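Bench notebook, Purkness workshop
7th June

Surfaces and small stuff. Picking up from the list on the previous page.

White top wiped down with plain water and a soft cloth. The degreaser from the Bodenis can left streaks in January and I don't want that again. No more than a capful in a bucket if it has to be used at all, and rinse after. Edges want going over with an old toothbrush. The cloth just pushes dirt into the gap.

The red cup stays on the white side. I tried keeping it on the shelf for a while and kept walking across the room for it. The wide foot helps, it doesn't go over when somebody leans on the table. Pale plastic container goes on the left of the same table and stays there too. If you need the space, slide it back, don't stack it on something else.
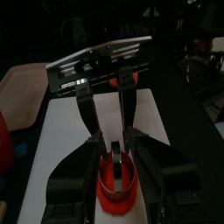 Labels next. The Gakau tape doesn't hold on soft plastic, it curls at the corners after a week or two. Paper label with clear tape over it is ugly but lasts. I've done the drawers that way and will do the boxes when the roll comes. Part number on the order is 537, written here so I stop looking it up.

Dark tops are harder to keep looking decent. Every bit of dust shows on the navy, and sawdust is the worst. Dry brush first, then a barely damp cloth, then leave it alone. Wiping it wet straight off makes paste. I'd like to try a lint-free cloth but the ones in the cupboard have all gone gray and I'm not sure which have had oil on them. Throw those out.

Wooden board: rounded corner is fine, the surface has a few small dark specks and one tiny reddish one. I left them. Sanding would take more off than the marks are worth, and the last board we sanded by hand came out dished. If it gets sanded it goes on the flat plate with 4 strips of paper taped down, and somebody checks it with the straightedge. Aerts will cut us a new one if it comes to that, 21 days from order when I asked.

Still undecided is whether to oil it. Oiled wood is easier to wipe but it picks up color from anything left standing on it, and I don't want oil on the navy top underneath. Could go on felt pads. Could also just stay bare.

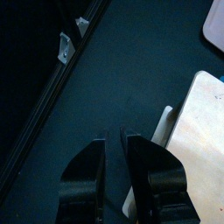 Arnout Verhoeven wrote in the margin: leave it bare. Oil needs redoing, and we won't redo it. If it gets dirty, scrape it with a card scraper, two passes along the grain, and brush it off outside. Also the felt pads collect grit and then you have sandpaper under your board.

Fair point about the grit. Bare for now. Hendrik Martens has a card scraper in his drawer and I'll ask to borrow it before buying another.

To do:
New cloths, white, kept apart from the oily ones
Label roll, 537
Toothbrush into the drawer under the white top
Small offcuts out of the bottom cupboard, keep anything over a hand's width
Ask Aerts if they round the corners or if we do it

Stopped there, brush and bucket are by the sink.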